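Home | Reviews | Questions | Kits | Archive | Contact

Osance Home Arm Service: Questions Readers Keep Asking

Updated Oct 25, 2026

Osance sells a tabletop arm on a monthly plan, with a planning tool called Uzor that lets you try chores in a simulated living room before the arm does them in yours. We paid for our own plan and got no help from the company. These answers will change if the product does.

What do you get for the money?

The arm, a two-finger gripper, a mounting plate and a login for Uzor. The price is $1,200 up front and then a monthly fee that the sales page keeps well below the order button. The pedestal shown in the brochure is extra. You can bolt the plate to your own furniture, but read the weight limits first, and ask yourself how much you like that furniture.

Is it a robot butler?

No. It picks up small things within reach and puts them down somewhere else within reach. The word "butler" shows up twice on the sales page and never in the contract.

The ads say 1,000 household tasks. Is that true?

It depends on what you call a task. Moving a cup left and moving the same cup right are listed separately. So are "clear cup" and "remove cup." We asked Osance for the full list and were sent a link to the ads.

Do I have to write code?

Not for the ready-made chores. For anything else you'll be editing a settings file called Iron, and the manual gives it 3 pages. If you've never edited a file like that, plan on a long evening.

How good is the simulator?

Better than I expected and less useful than they claim. The rooms have furniture, plants and shadows, and you can look at a grip from several sides before you commit to it. What you can't tell is how your own mug, with your own dishwasher film on it, will behave. A clean run in Uzor tells you the arm can reach. I wouldn't read more into it than that.

Why does the mug chore grab the inside of the cup?

The stock chore puts the fingers in past the rim and lifts from there. Osance says this works with any handle position. Fine, but those fingers go where your coffee goes, and the cleaning instructions for the gripper are one sentence long. Look at the tilt as well. A small lean doesn't matter with an empty cup. I would not try it with a full one, and the manual doesn't say whether you should.
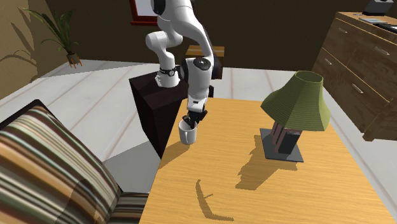 Can I make it use the handle?

You can draw your own grip in Uzor. Support told me handle grips are "on the roadmap" as a ready-made option, with December mentioned and then taken back in the next email.

What happens if I cancel?

The arm stays yours. Uzor stops, and without it you can only run chores already saved. Plivusdale, the firm that handles repairs, will still take the arm in, at the customer's cost.

Should I buy one?

If you enjoy fiddling, maybe. If you want a clear table, carry the mug to the sink.

Comments (3)

plankton_dad: Had mine for two months. Reach is fine, support is slow. The inside grip bugs me too, I wash the fingers every night.

mrs.o: Does the plate leave marks on wood? The FAQ on their site skips this.

gearbox77: A bit harsh. The simulator is worth paying for even if you never plug the arm in.

Contact the editor | Copyright 2026 | Back to top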